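About Rullico

Hi! I'm the one behind Rullico, a small robot-building outfit in a shared workshop in Radstead. I started with 2 secondhand arms and a control program that froze every time I sneezed near it, and I've been hooked ever since.

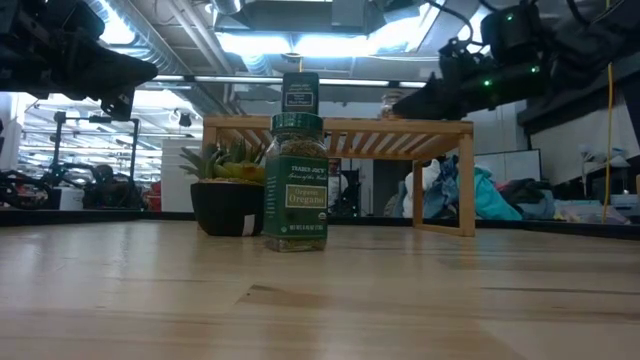 My main project right now is Paewai, a two-armed helper for ordinary kitchen stuff: jars, little pots, things on shelves. I've logged 1053 practice runs so far (plenty of them terrible!) and I'm rewriting the grip code again in August.

I also run an evening build group, around 35 of us on the list. Beginners welcome – come by after 6 and bring a screwdriver.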